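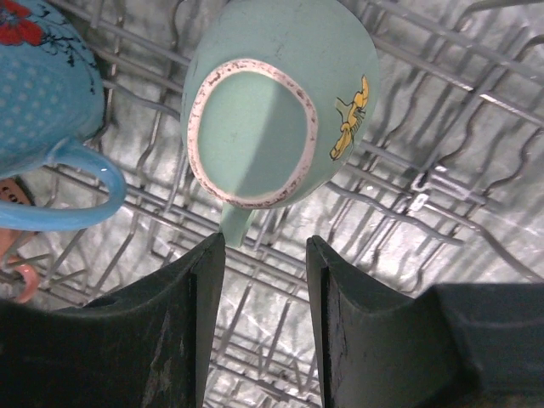

Kamano Tableware Support
Ticket subject: Dark specks on foot ring, ring leaves marks on worktop
Product: Greneo mug, green
Opened by: Alvar Fjeld
Opened: March 8, 2023
Category: Surface and glaze
Priority: Normal
Status: Closed, resolved by customer

Original message

The unglazed ring on the base of my green Greneo mug has gone dark in patches. Brown and grey specks, worst along the upper left and upper right when the mug is upside down with the handle towards you, and again along the lower edge nearest the handle. The rest of the ring is still the pale pinkish colour of the bare clay. The green glaze inside the ring and on the body is not affected.

Second issue, possibly related. The mug leaves faint grey arcs on a white laminate worktop when it is turned or pushed. The arcs wipe off with a damp cloth and a bit of effort. The ring feels rough to a fingernail at the same places as the specks.

The mug was bought new in February. It is washed by hand and in the dishwasher in about equal measure and always dried upside down in a metal wire rack. I have a blue mug with red flowers on it from another maker that is treated in exactly the same way and has given no trouble of this kind.

Questions:
Is this staining, wear or a crack starting?
Is it safe to keep using?
Can the ring be smoothed without damaging the glaze?

Reply from support, first line

Thank you for the photo and the clear description. Please check the following and report back.

Does water or tea seep through the base? Fill the mug to the brim with cold water, stand it on a sheet of dry kitchen paper and leave it.
Does the mug ring when tapped lightly with a wooden spoon, or does it give a dull sound?
Is the plastic coating on the wire rack intact, if it has one?
Which dishwasher product is used?

Please do not use bleach on the ring. Bare clay holds on to it and it is hard to rinse out.

Reply from customer

Seepage: filled to the brim, left for 18 hours on kitchen paper. Paper dry at the end, apart from a drip on one side from when I overfilled it.

Sound: rings. Same note as before as far as I can tell, but I had not been tapping it regularly.

Rack: bare metal, no coating. There is some brown at the welds on the underside, near the draining tray. I had not noticed it until you asked.

Dishwasher product: Lelon tablets, standard type. Programme is the quick one.

Additional observation: the mug goes in the rack base up, so the ring does not touch the wires at all while drying. The rim does. The rim is glazed and clean. I therefore doubt the rack is the direct cause.

Reply from support, first line

Agreed that rack contact is unlikely for a mug dried base up. Does the ring come into contact with metal anywhere else? Typical places are a steel sink, a draining board, a hob surround or the top of a coffee machine. Passed to the ceramics desk with your test results.

Reply from customer

Sink and draining board are both stainless steel. The mug stands the right way up on the board when it is waiting to be washed, usually with tea in the bottom and often in a puddle of it. It also lives next to the kettle on a cast iron trivet. That would be the most frequent contact.

Reply from ceramics desk

Notes on the material first. The foot ring on this range is left without glaze so that the piece can stand in the kiln without sticking. The clay is a coarse stoneware and the ring is wiped by hand, so a slightly uneven outline is normal and is not counted as a fault. Bare clay at this point is a little absorbent on the surface even when the body as a whole is sound.

On your points:

Specks. Two sources are likely. Brown is usually tea taken up from a wet surface. Grey is usually metal rubbed off a sink or trivet by the high spots on the ring. Dark iron spots in the clay can also show more strongly as the surface wears, and these will not come out with any treatment. The photo alone does not separate the three.

Crack. Nothing in the seepage or tapping results points to one. A crack would normally show as a line and would tend to run from the ring into the glazed recess.

Worktop marks. Consistent with metal being picked up by the ring and laid down again on the laminate. Roughness makes this worse.

Suggested procedure:

1. Mix bicarbonate of soda and water to a stiff paste. Apply to the ring only and leave for some 35 minutes.
2. Scrub with an old toothbrush and rinse under warm water.
3. For grey marks that remain, use a mild cream cleaner on a cloth. Keep it on the bare clay.
4. Lay a sheet of 2000 grit wet and dry paper on a flat surface, grit side up, and wet it. Turn the mug in small circles under its own weight. Stop and feel the ring every few turns.
5. Rinse off the slurry before it dries. Do not sand dry. Clay dust should not be breathed in.
6. Leave to dry overnight, base up.

If the marks on the worktop continue, Rocha felt rings can be stuck to the trivet. Do not stick them to the mug, as the adhesive fails in the dishwasher.

Reply from customer

Procedure carried out. Results by step.

Steps 1 and 2: brown much reduced on both upper patches. Paste came away light tan. Grey unchanged.

Step 3: grey reduced, mostly gone along the lower edge. A few small dark spots did not move. These are round and sit slightly below the surface, so I am taking them to be iron in the clay.

Step 4: took longer than expected. The paper is very fine and the ring is not quite flat, so only the high spots were being worked. Fingernail test is now smooth except for one short stretch under the handle, where the ring dips and the paper does not reach.

Worktop test: mug turned under hand pressure on clean laminate, dry and then wet. No arcs in either case.

Trivet has been swapped for a cork one. I have also brushed the brown off the rack welds, although it appears to have had nothing to do with this.

No further action needed from my side. One request: the care leaflet says the mug is dishwasher safe and gives no advice on the base. A line about steel and cast iron would have saved some time.

Reply from ceramics desk

Results noted. The stretch under the handle can be left as it is. If it starts to scratch, wrap a small piece of the same paper round a cork and work it by hand, wet.

Leaflet comment forwarded to the product team under a separate reference.

Resolution code: Surface transfer, metal and tea. No defect in body or glaze.
Replacement issued: No
Linked articles: Cleaning unglazed bases; Grey marks on worktops and plates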